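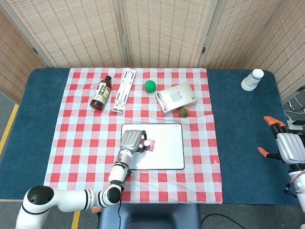

*Left hand on the packet on the left of the mouse pad, right hand at the right edge.*

I've had the Rasent two-arm kit for table work since October, and I still grin when I switch it on. So take what follows as coming from a fan!

The good part first. The fingers are lovely. They curl around small, soft things that my old two-jaw Plimska would have squashed or flicked onto the carpet, and on our mixed-object table (bottle, ball, fruit, boxes, whatever is in the drawer) it got through 200 picks in one sitting.

Then came pick 232. The left hand closed on a packet and wouldn't let go. The open command went out, the log said "done", and the fingers stayed shut. Worse, the arm believed the log and set off for its next target with the packet still in its grip. I hit the stop and it froze at once – full marks there – but the hand kept squeezing, and it took 59 seconds after power-off before I could ease the fingers back.

The cause was a finger driver that overheats on long holds and drops commands without raising a fault. Firmware from Kuusk, who make the hand, now cuts grip force after 15 seconds. I've had no repeats, but I'd like a real alarm and a manual release lever too.

Would I buy it again? Yes, in a heartbeat. Just update the hand before your first session, and keep your own fingers off the cloth while it's live. The Tustton stop button is sold separately, and I wouldn't run the kit without one.

Four stars out of five.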